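Week 3 notes – the hired player, the touring member and who gets the money

Okay, so these are the tidied-up version of what I scrawled on the whiteboard, plus the bits I ran out of time for because we got stuck on the bass player question for half the class (my fault, I started it). If you missed the lecture you can get by on these, but please listen to the two Trelholm tracks before the tutorial or none of the second half will make sense.

## Where we left off

Last week was about how bands form, and I gave you the romantic version. Four people in a garage, everyone writes, everyone splits it evenly. Some bands really do work like that for thirty years, and good on them. Most don't. By the time a group has a label and a booking agent, it's usually a small business with two or three owners and a bunch of people who work for it, and the audience can't tell which is which from the floor.

So our question this week is a simple one. When there are five people on stage, who's in the band?

I'd like you to keep four kinds of player apart in your heads:

- **Partner.** Owns a piece of the name, signs the recording contract, gets a share of whatever's left over.
- **Salaried member.** In the photos, in the interviews, often in the videos, but paid a wage or a weekly retainer.
- **Touring player.** Hired for a run of dates. Paid per show or per week, plus a per diem.
- **Session player.** Hired for the studio. Paid by the call or by the track, and may never meet half the group.

People slide between these all the time, usually without a clear conversation about it, and that's where the trouble starts. A touring player sings a harmony in rehearsal, the harmony ends up on the record, somebody says "you're basically one of us now" in a van at two in the morning, and three years later there are lawyers.

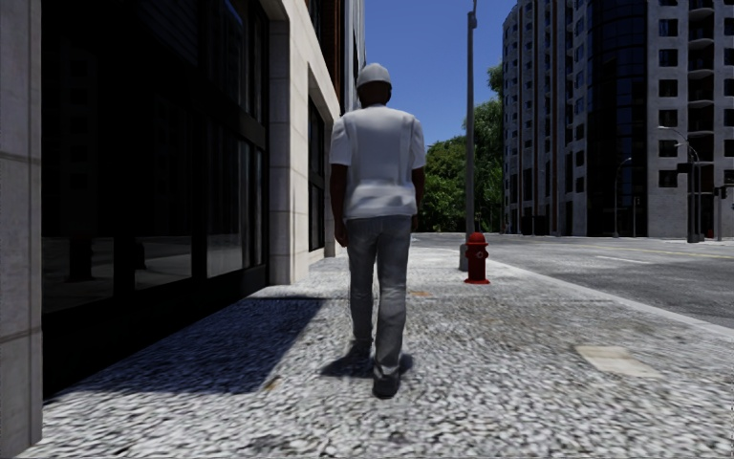 Ragnvald Aasen reckons I'm too gloomy about this, and that plenty of touring players would turn down a partnership if you offered one. A partner owes money when the tour loses money, Ragnvald says, and the hired bassist goes home paid either way.

Fair point, and I should have made it myself. A partnership share is a share of the debts too. If the group owes the label for the last album, a new partner can find they've signed up to years of paying back a record they never played on. A weekly wage can look pretty lovely next to that.

## Trelholm, in brief

I'm using Trelholm as our running case because they kept their paperwork and they've been generous about letting me talk about it. They started as a three-piece: guitar and voice, drums, bass. The first EP, *Covov*, was recorded over a winter and sold 3,971 copies, nearly all of them off a trestle table after shows. No label, no manager. They split everything three ways and wrote the split on the back of a setlist (you'll see a scan in the tutorial, coffee ring and all).

Then Prulent Records came along and wanted the singer. They were polite about it, and they'd have taken the drummer as well if pushed, but the contract on the table had one name on it. The singer said no and the talks stopped for most of a year. Prulent came back with a group contract, a smaller advance and an option on the next two albums.

I want you to think about what that smaller advance meant. Divided by three, each player saw a lot less up front than the singer would have had alone. On the other hand, the songs on *Covov* were credited to all three, so a solo deal would've meant either rerecording them with permission or leaving them behind. Loyalty was part of the decision. The publishing was part of it as well, and when you read interviews with bands you'll tend to hear about the first one only! 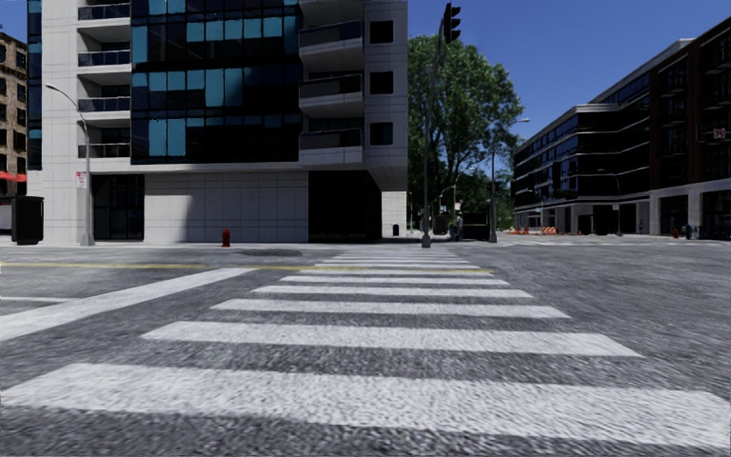

**Department of Music and Sound – Popular Music Industries, second-year stream**

Once the Prulent album was out, Trelholm had a problem that's really common with three-pieces. The record had keyboards all over it, plus stacked backing vocals, and there weren't enough hands on stage to play it. So they hired a fourth player on a temporary basis, first for a short run and then for the whole tour, which came to 78 dates.

The terms were on a single page, and they went more or less like this:

1. A flat weekly fee while on the road, with half fee for rehearsal weeks.
2. Travel and beds covered, same standard as the band.
3. No share of merchandise.
4. No share of recording income, and a separate session fee for any studio work.
5. Songwriting "to be discussed if it arises".

Have a look at number five. It's the one that matters, and it's the vaguest thing on the page. It did arise. The fourth player brought in a chord sequence at a soundcheck, the singer put a melody over it, and it became "Man", which is the song you'll probably know if you know any of them. It's the second of your two listening tracks.

## Who wrote "Man"?

This is where we got bogged down in class, so let me try to lay it out more calmly than I did in the room.

There are two copyrights to think about. One's in the song (melody, words, and in some arguments the harmony) and one's in the recording. Being paid a session fee generally deals with the recording side. It doesn't automatically deal with the song. If you helped write the thing, you helped write the thing, whatever your wage was, unless you've signed something saying otherwise.

What counts as helping to write it is the hard part. A bare chord sequence is often treated as too ordinary to own. A riff that people can hum back to you is a much stronger claim. The keyboard figure at the start of "Man" sits awkwardly between the two – it follows the chords closely, but it has a little turn at the end of the second bar, and that turn is what audiences sing along to.
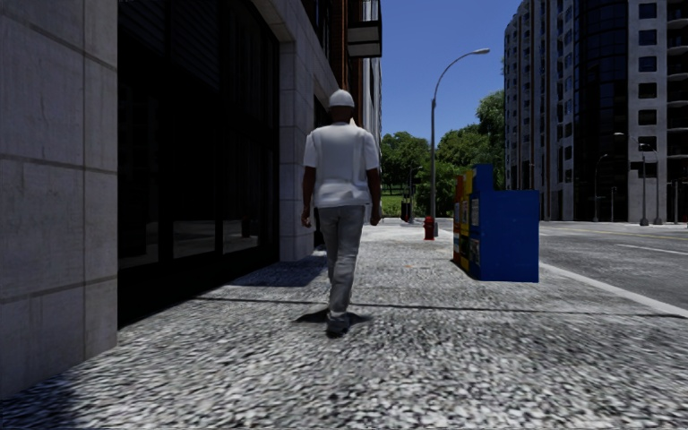 And that's before you get to how the group itself handled credit. Up to that point Trelholm had put all three names on every song no matter who'd brought it in. Plenty of bands do this, and it saves a lot of arguing. But it leaves the fourth person in a strange spot. If a drummer who wasn't in the room gets a third of the song as a matter of custom, it's hard to explain why the person who played the opening figure gets nothing.

They settled it over a few emails. The fourth player got a quarter of "Man" and nothing on the rest of the album, and the original three changed their own rule so that future songs would be credited case by case. The drummer has said since that the rule change did more damage than the dispute did, because from then on every rehearsal had a bit of bookkeeping in it. I find that quite sad, and I also think it was probably bound to happen.

By the end of that tour the fourth player was doing interviews, appearing on the poster and singing lead on one number. Still on the weekly fee. A fan forum ran a poll on whether the band was a trio or a quartet, and of the 151 people who voted, almost 78 per cent said quartet. Legally it was a trio. I put this up on the slide because it shows how far apart the public band and the business band can get, and I'd like you to hang onto it for your essays.

A few of you asked whether the fourth player should've pushed for membership at that stage. I don't have a tidy answer. There was an unpaid balance at Prulent by then, so see Ragnvald's point earlier. There was also another project in the background, with its own songs, and a partnership would have brought the Prulent option clause down on top of those. Staying hired kept that door open. It also meant that when the singer's voice gave out and the July dates were pulled, there was no fee and no say in it.
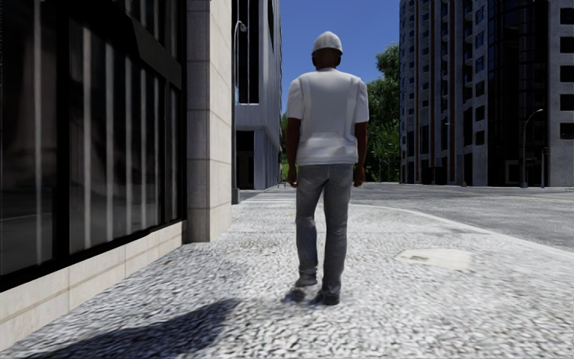

## For the tutorial

Please bring notes on these. Dot points are fine, I'm not marking your handwriting.

- Listen to the title track of *Covov*, then "Man". Write down what you can hear in the second that three people couldn't play live.
- Redraft clause five of the touring agreement so it would've dealt with "Man" before it happened. Keep it under a page. Use everyday English if you can, I've seen enough "heretofore" to last me.
- Pick a band you like and try to work out which of our four kinds each player belongs to. Liner notes and songwriting credits are your best sources. Wikipedia line-up charts are a decent start, but they tend to follow whoever was in the photos.

## Reading and odds and ends

The one-page agreement and the setlist scan are both in the week 3 folder. Please don't pass them around outside the class, as Trelholm lent them to us on that understanding.

Essay plans go in the same box as last time. If you're thinking of doing the "all names on every song" question, come and have a chat first, there are already a few of you on it and I'd rather you didn't all use the same two bands.

Next week is managers and commission, gross versus net, and why you should always ask which one somebody means.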